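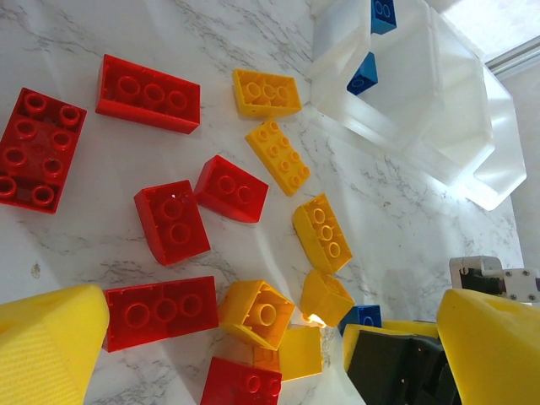

When is the Wurkum v Brakance replay?
It's on 23/01/2020, 7.30 kickoff, at Savolainen Park. Gates from 6.

Ok thread on last night for those who asked, typing on the train so be kind

First half was rubbish. Wind straight down the ground, every goal kick coming back over the keeper's head. Brakance had the wind and did nothing with it. One shot, over the bar, over the fence, gone.

Oskari Aaltonen started on the left again. Don't get it. He's a centre forward. Coach says he likes his "defensive work" out there, fine, but then who's in the box when the cross comes in?? It was our right back at one point

1,326 through the gate by the way. For a cup tie in January. Best we've had since they put the new seats in

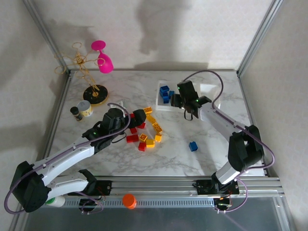

Second half much better. Swapped Aaltonen inside on the hour and he scored with pretty much his first touch there, near post, off his shin I think but he's claiming the left foot. Whole end behind the goal went off.

Then we sat back. Of course we did. Dropped ten metres deeper for no reason and invited them on

Equaliser was a free kick from 30 metres. Keeper got a hand to it, should of done better, wind took it a bit. Their bench celebrated like they'd won the thing

Was it a foul though. I've watched it back on my phone four times and their bloke is already going down when the tackle comes in. Ref was miles behind play 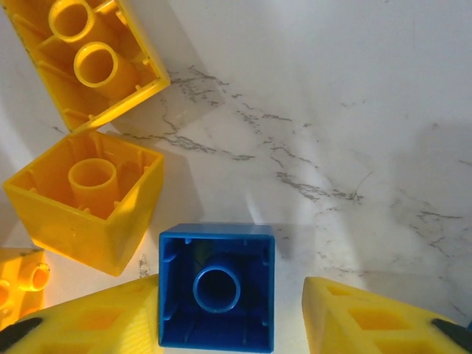
and he'd already let a much worse one go at the other end ten minutes before. Young Prerkana got cleaned out on the touchline, played on, limped the rest of the half. Hope he's ok for the replay, club hasn't said anything

Extra time would have suited us more I reckon. They were gone in the legs, two of them with cramp. But straight to a replay is the rule this round so off we go again

People asking about tickets so:

1. Ground holds 2,000 for this one, the far terrace is still shut

2. Brakance get 600 of those, which seems heaps but its in the cup rules so no point yelling at the club about it

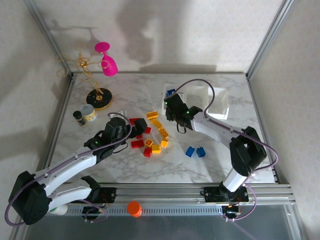
3. Members first, online from noon tomorrow. Your number is on the back of the card, not the front, I made that mistake last time and got locked out

4. Whatever's left goes on sale at the window on the night. Cash or card. Kids half price with an adult

Team for the replay if it was me – same back four, Aaltonen through the middle from the start, Prerkana on the right if he can run. Drop the extra holding midfielder. We're at home, have a go at them

Winner's away next round too, which is a pain, but lets get there first

My stop. Will reply to the rest later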